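Two hundred times the same computer

It is April and I am still teaching a machine to take a computer apart. When I started writing in this blog I promised to speak also about the boring weeks, so this is a post about a boring week. I liked it more than I expected.

For those who come here from the old posts about bicycles: I work now at Tretgate, where we collect examples for a learning system. The project has the name Kuduseo. We guide the robot arms by hand through a task, everything is recorded, and later the recordings go to the people who train the model. I am on the side of the hands. The mathematics is done on the other floor and I understand maybe a third of it.

The task this month is disassembly of old desktop computers. The goal for the first round is 200 good episodes. One episode is one piece of work from the beginning to the end, for example to take out a memory module and to put it in its holder. A good episode is one that I would not be ashamed to show to an apprentice. This is my own definition, the official one is two pages long.

I thought the difficult part would be the screws. In fact the screws are slow but they stay where they are. The cables are much worse. A cable never lies two times in the same way, and if you push it aside it comes back slowly, like a cat which was removed from the sofa. In the first days I arranged the cables nicely before each recording. The episodes were quick and clean and I was proud of them.

Then Cristóvão Frade came to look. He had the recordings open and he asked me who will arrange the cables when I am at home. I had no answer. He was not unkind, but nine of my episodes from that morning went to a separate folder with the label "too tidy", and they are still there.

So now I do the opposite. Before each episode I take the cables in one hand, I let them fall, and I don't correct anything. Sometimes they fall over the memory slots and I have to work around them. Sometimes they fall well and I have an easy one. Both are kept.

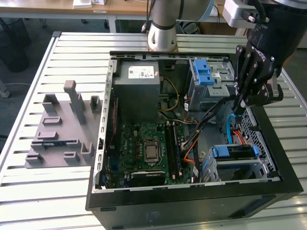

The other thing I had to learn is to be slow in the right places. When I do this work with my own fingers, I don't notice that I stop before I touch something. But I do stop, everybody does, for a very short moment, and in that moment you correct the angle. Through the controls I had lost this habit. I was going down directly and correcting after the contact, with the part already a little bit pushed. The person who looks at the numbers on the other floor could see it before I could feel it. She told me that my movements looked like somebody who is late for the train.

Since Monday I make a small stop above every part. I don't count it, I only wait until I would be willing to close my eyes and go down. It costs some seconds in each episode. The failed grasps went down so much that in the end I finish more per day than before.

I keep a paper notebook for the failures, although there is also a field for it in the program. The field gives you a list to choose from: slipped, missed, collision, other. Nearly everything interesting is "other". Here are some lines from my notebook as I wrote them:

Module came out on one side only, second latch was not fully open. I believed it was.

Good grasp, good lift, put down in the wrong holder. My fault, I was thinking about lunch.

Cable caught under the part during the lift. Did not see it until it was tight. Stopped, went back, freed it, continued. Keep this one!

The last kind is the kind I have started to love. At the beginning I deleted every episode with a mistake in it, I think because of my education — at school in my village a page with a correction had to be copied again from the start. But a recording where something goes wrong and is then repaired has more to teach than a perfect one. The model has to see how you come back. If it sees only perfect roads, it will not know what to do the first time it stands in the grass. We now have a special mark for these, and I have 30 of them, which makes me richer than my colleagues on the evening shift.

I don't want to make it sound more noble than it is. There are hours when I open and close the same latch and I ask myself what I am doing with my life. My wrists hurt on the second day, then I made the chair higher and they stopped. In the afternoon the concentration goes away after 2 o'clock and comes back at three, and between those I try to do only the resetting and the labels. I would advise this to anyone who does the same work. Bad examples made by a tired person are worse than no examples, and they are very hard to find again later, as they don't look bad, they look only a bit careless.

At home I have Lã, who is a dog and not interested in robots. When I come in the evening I catch myself making the small stop above her head before I touch her. She doesn't like it, she wants the hand immediately.

A reader asked under the last post if I am not sad to give my skill away to a machine. I have thought about it on the bus. I was repairing computers in a shop, Tukedness, for some years, and most of what came in at the end was not repaired, it was thrown in a container, complete, with good parts inside. No one had the time to open them. If this work becomes cheap enough that the old computers are opened again, I don't think I will be sad. Ask me again in one year, perhaps I will have a different opinion.

Next week we change to the hard drives. There the holding is easier but the connectors are stiff, and when you pull the connector the whole drive wants to come with it. I have tried it already after hours, without recording, and I failed most of the times. I will write how it goes, also if it goes badly.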